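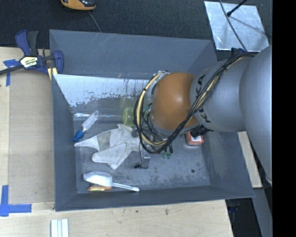 Caixa metálica cinzenta com objetos por separar, entre eles uma garrafa ou tubo de tampa azul e um copo verde-amarelado.

Dirkside reabre a sala de triagem e convida os moradores a trazerem o que têm guardado em casa

10 de julho de 2023

Quem passou o mês de junho a perguntar quando voltava a abrir a sala de triagem de Dirkside já pode respirar de alívio: as portas estão outra vez abertas, com mesas novas, paredes pintadas e a mesma boa vontade de sempre para receber frascos, tubos, copos e toda aquela tralha miúda que se vai acumulando nas gavetas e debaixo do lava-louça, à espera de um dia que nunca mais chega.

A sala, gerida pela cooperativa Zundum, esteve fechada durante as obras no telhado e na instalação elétrica. Foram meses compridos para os moradores mais fiéis, alguns dos quais guardaram sacos inteiros na garagem até à reabertura (e não foram poucos os que apareceram logo na primeira manhã, de carrinho de mão e tudo!). Só nas duas primeiras semanas entraram 600 quilos de material, um começo bem mais animado do que a cooperativa esperava para esta altura do ano.

O funcionamento é simples e não mudou muito. Os objetos chegam misturados, passam para caixas grandes e abertas, pousadas sobre as mesas, e dali seguem para os respetivos recipientes: plástico transparente para um lado, plástico de cor para outro, tampas à parte. As caixas de metal são as de sempre, já riscadas e gastas por dentro, e a Zundum decidiu mantê-las por mais uns anos – aguentam bem o peso, lavam-se com uma mangueira e ainda têm muito para dar.

A obra custou 2,000 euros a menos do que estava previsto, e esse dinheiro vai servir para comprar prateleiras e um segundo lavatório. Também se pensa em prolongar o horário até ao fim da tarde, uma vez por semana, para quem só consegue passar por lá depois do trabalho, mas essa decisão fica para depois do verão.

Até lá, pede-se aos moradores uma ajuda pequenina: que enxaguem os frascos antes de os trazer e que deixem as tampas enroscadas, pois são mais fáceis de encontrar do que quando andam à solta no fundo dos sacos. Copos e tubos de plástico rígido são bem-vindos, mesmo riscados. Vidro partido, pilhas e latas de tinta não podem ser recebidos na sala e devem continuar a ser entregues no depósito de Curthorpe, que mantém o horário habitual.

As escolas da zona podem, como nos anos anteriores, marcar visita. Cada grupo pode ter até 10 crianças, acompanhadas por 2 adultos, e a visita acaba com um lanche no pátio, oferecido pela pastelaria Phùng, que fica mesmo do outro lado da rua e já prometeu não se esquecer dos bolinhos de coco. As marcações fazem-se ao balcão da sala, durante a manhã.

Notícias relacionadas

Depósito de Curthorpe com novo acesso para peões
Pastelaria Phùng festeja aniversário com mesa posta na rua
Zundum procura quem saiba consertar cadeiras
Feira de trocas de Dirkside muda de praça
O que fazer às tampas que sobram: ideias dos nossos leitores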